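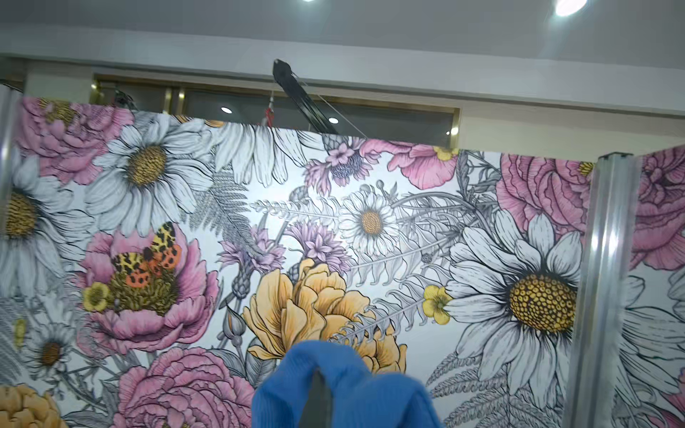

Egilsson puts its grippers in knitwear

26/01/2021

Egilsson today opened orders for the Isia, a ribbed knit sleeve for robot grippers. It comes in royal blue, a colour chosen after 12 meetings, 7 of them about grey.

"Customers kept telling us the robot was fine but looked cross," said Bijan Bakhtiari, head of product. "We can't fix its manners, but we can dress it."

The sleeve pulls on by hand and goes in an ordinary cool wash. Orders, including single sleeves, are taken through Bernivitz.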